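Tableware and Table Linen > Everyday Settings
Thread: Placemat size and glare for a one-person setting

gillov_bench
Posted Saturday, 09:14

I am putting together a standard one-person setting for a shared kitchen and would like opinions on the mat before I order more of them. The requirements are dull. It has to take a round plate, leave room for a mug, and survive the wash at 40 without shrinking out of square. The budget is fixed and I have already spent half of it on plates.

The mat is a blue one with a space print. The plate is glazed red on one side with a teal leaf pattern on the other. The fork and spoon are copper-coloured and the cup is pale green with a handle. All of it sits on a white top.

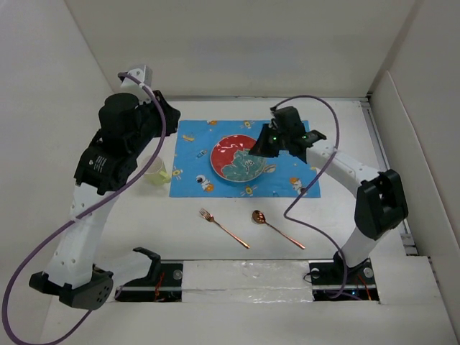 Plate on the mat, cup to the left, fork and spoon on the bare top in front.

My questions: is the mat too small, and should the cutlery be on it or off it?

durrani_h
Posted Saturday, 09:41

The mat is fine for the plate. It is not large enough for a full setting if you want the cup and cutlery on it as well. The usual approach is to measure the plate, add the width of a hand on each side for cutlery, and buy the next size up.

I would put the fork and spoon on the mat. Metal on a bare white surface leaves grey marks in the end, and they are tedious to remove. Cream cleaner and a soft cloth will do it, but you are then cleaning the table to protect the mat.

Plestlow Pete
Posted Saturday, 10:02

Disagree with durrani_h on the cutlery. Fabric mats hold crumbs and grease, and a fork head pressed into the weave picks up both. On a wiped hard top the cutlery is cleaner. Grey marks come from cheap steel on soft glaze, mostly on plates. I have not seen it happen to a table.

Also, fork and spoon at a slant, both lying in front of the mat, is not a setting. One each side of the plate, parallel, handles towards the diner. If it is for a shared kitchen then somebody will copy whatever you put out first.

gillov_bench
Posted Saturday, 10:20

Noted on the slant. They were put down, not set. I have no strong view on fork left or right as long as it is the same every time.

Ivana Gaete
Posted Saturday, 11:35

A separate point about the plate. A gloss glaze in red under overhead light gives hard white reflections, and you have them along the upper part of the plate. For eating it does not matter. If you intend to print a reference card for the kitchen wall, it does, as half the pattern goes white and people cannot match it. Move the lamp to one side or photograph it near a window at midday.

Could you post a closer view of the glaze? I have a similar plate from a Tavus seconds box and the surface is slightly uneven on mine.

gillov_bench
Posted Saturday, 12:08

Closer view as requested. The glare is still there.

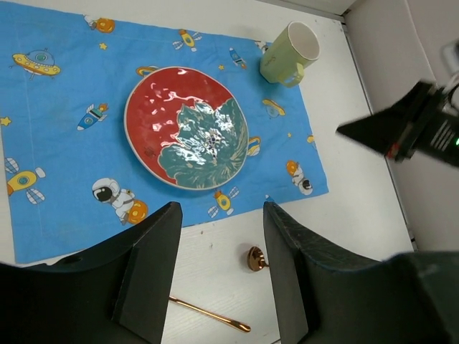

Glaze and leaf pattern, mug at the corner of the mat.

Ivana Gaete
Posted Saturday, 12:26

Thank you. The red has the same faintly hammered look as mine. On mine the texture holds a film of tea if it is left overnight. Soak in warm water with 2 teaspoons of bicarbonate, then rinse. Do not use a scouring pad on the red. Mine has dull patches where a previous owner did.

The flower-shaped centre in the teal is a nice detail. Mine has plain leaves.

durrani_h
Posted Saturday, 12:50

The mug in the second one is partly on the mat and partly on the table. This is the practical argument for a bigger mat. A mug straddling an edge is slightly out of level, and a full one will slop if the mat is pulled. Either all on or all off.

Plestlow Pete
Posted Saturday, 13:15

All off, with a coaster. A bigger mat is a bigger thing to wash, and two of them side by side on a narrow table will overlap. I went through this with my own kitchen in February. I bought the large size, and ended up folding the edges under at every meal until I gave them away.

durrani_h
Posted Saturday, 13:22

That is a narrow table problem, though. We do not know the width of this one.

gillov_bench
Posted Saturday, 13:40

The table is 95 cm deep and long enough for two settings with a gap. A mat 50 cm wide would go on without overlapping. I had not thought about the mug tipping.

On colour: does the blue fade? The print has a lot of yellow and orange in it and I would sooner not have it go brown.

Ivana Gaete
Posted Saturday, 14:05

Depends on the dye. Wash one on its own first, inside out if it is double-sided, and dry it flat out of direct sun. Check the white parts of the astronauts for blue bleeding. They will show it before anything else does. If they stay white after three washes the rest will hold.

Plestlow Pete
Posted Saturday, 14:31

Or buy wipeable ones and stop washing them.

Ivana Gaete
Posted Saturday, 14:38

Wipeable mats curl at the corners when a hot plate goes on them. I have thrown out two sets.

gillov_bench
Posted Saturday, 15:10

Staying with fabric. Current plan: one mat in the 50 cm width to test, mug fully on it at the upper left, fork left and spoon right, both on the mat. Pete can have his coaster if the mug leaves a ring - I will report back after the third wash.

durrani_h
Posted Saturday, 15:19

Mug upper right if the diner is right-handed.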